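4. Setting Up Your Desk Zones

Welcome to the fun part! Your Jendeo home inventory account is open, your rooms are named, and now you get to build your first zone. We suggest starting with a desk. It's small, you know what's on it, and you'll have a finished zone before your coffee gets cold.

1. Open the Rooms tab and tap the room your desk is in.
2. Tap Add Zone and type a short name, such as "Desk" or "Study desk."
3. Choose a zone type. Pick Open Surface for a desktop, or Closed Storage for drawers.
4. Tap Save. The new zone shows up at the top of the room list.

Note: Zone names can be up to 12 characters long on the printed label. Longer names still work in the app, but the label printer will shorten them.

Next come holders, and these are a joy once you get the hang of them! A holder is anything that keeps smaller things together: a pen cup, a tray, a divided caddy. Each one gets its own page inside the zone.

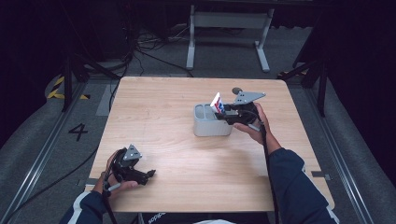
5. Tap Add Holder and give it a name.
6. If it has compartments, switch on Sections and enter how many you want to track.
7. Add your items one by one, or tap Quick List and type them with commas in between (so much faster).
8. Press and hold any item to drag it to a different section.

Caution: Deleting a holder also deletes every item listed in it. Move the items you want to keep first. Deleted items stay in the Recently Removed folder for 2 days.

To print a label for the holder, go to Section 5.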